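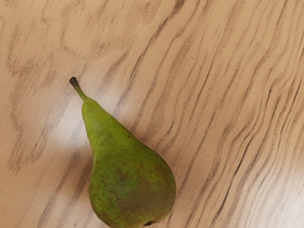

Informe de seguimiento del programa de patín y longboard
Entidad ejecutora: Asociación Runness
Entidad financiadora: Fundación Clutine
Fecha: 30 de marzo de 2025

1. Objeto del informe

Se da cuenta del avance del programa durante el trimestre que ahora se cierra, conforme al convenio de subvención vigente. El periodo anterior quedó recogido en el informe de diciembre y no se repite.

2. Actividad realizada

El banco de material de segunda mano está en funcionamiento. En el trimestre se han registrado 294 préstamos, en su mayoría tablas completas de calle y, en menor medida, longboards. El modelo Skullitz sigue siendo el más solicitado por los participantes que empiezan; las tablas anchas apenas han salido del almacén y se propone dejar de adquirirlas.

Los talleres de montaje y mantenimiento se han impartido en 4 de los centros previstos. El quinto, Fiadzo, no dispuso de sala hasta mediados de marzo, de modo que sus sesiones pasan al trimestre siguiente sin coste adicional. El contenido ha sido el mismo en todos: cambio de rodamientos, ajuste de ejes, colocación de lija y revisión de grietas en la cola de la tabla.

3. Material

Se han retirado 5 tablas con delaminación. Los ejes y las ruedas aprovechables se han desmontado y constan en el inventario como recambio. Queda pendiente la reposición de cascos de talla pequeña, cuyo proveedor ha comunicado un retraso en la entrega — el pedido se mantiene, al no haberse encontrado precio equivalente en otra tienda.

4. Ejecución económica

El gasto justificado en el trimestre asciende a 3691 euros, con cargo a las partidas de material y de monitores. La partida de transporte no ha tenido movimiento, ya que los envíos entre centros se agruparon con los repartos ordinarios. Se solicita autorización para trasladar el remanente de transporte a la compra de protecciones. Las facturas se remiten por separado, numeradas según el anexo del convenio.

5. Incidencias

El módulo deslizante de la pista exterior permaneció cerrado varios días por desprendimiento de un tornillo en la chapa de entrada. Se reparó con medios propios. No hubo lesiones que requirieran parte al seguro.

6. Previsión para el próximo trimestre

— Talleres pendientes en Fiadzo.
— Recepción y etiquetado de los cascos.
— Revisión de la ficha de préstamo, que no recoge todavía la distancia entre ejes ni la dureza de las ruedas.
— Jornada de intercambio de material usado entre particulares, supeditada al permiso municipal.

Se ruega respuesta sobre el traslado de partida antes de formalizar el pedido de protecciones.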